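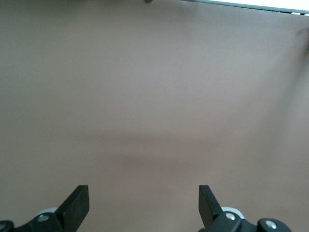 3.2 Surface color and the visibility of small residues

Household work surfaces are chosen mainly for price and appearance, and the effect of color on how well they are kept clean has received little attention. The present section considers matte surfaces in the middle range of tone, which made up the largest group in the Sestell inventory of 386 tables and counters. Surfaces of this type hide fine dust well and do not show glare under ceiling lights, but they make it harder to judge whether a wipe has covered the whole area. Figure 1 shows a smooth mauve-taupe surface with nothing resting on it. No texture or printed marking is visible, yet the tone is not constant: it is slightly lighter and grayer toward the upper left and center, and darker and warmer toward the right, with a soft band of shadow across the middle. Differences of this size are close to those that participants in the January pilot reported as "a mark" or "a damp patch" when asked to inspect a clean surface.

Figure 1. Matte surface in a muted pinkish gray, showing gradual changes in tone.

We use cookies to measure how this site is used. Accept all | Manage settings

For the main study, 164 surfaces were selected from the inventory and inspected in the homes where they were in regular use. Residents were asked to clear the surface and clean it in their usual way. An inspector then examined it twice, first under the existing room lighting and then with a hand lamp held low at one side. The second inspection was treated as the reference. Surfaces with a raised grain or a visible joint were recorded separately, following the grouping proposed by Buschmann, and are discussed in Section 3.4.

Two kinds of error were recorded. A missed residue was any crumb, smear or film found with the lamp but not under room lighting. A false report was any mark noted under room lighting that could not be found with the lamp. Missed residues were most frequent on patterned surfaces. False reports were most frequent on plain matte surfaces in gray, taupe and similar colors, and 36 surfaces in this group drew at least one. In most of these cases the reported mark lay within a shadow, and the inspector withdrew the report after changing position.

The result has a practical side. Residents at the Nernivska site often wiped the same area again when it looked darker than its surroundings, while the outer edges received a single pass or none. The Drillano cleaning guide, which was supplied to half of the homes, advises working in overlapping strips from the far edge to the near edge. Homes that followed this advice had fewer missed residues along the edges - the difference was clearest on long tables - but no fewer false reports in the center.

Room lighting was not controlled, and the number of lamps varied from one to 5 per room. The findings should therefore be read as a description of ordinary conditions. Measured values for each surface group are given in the next section.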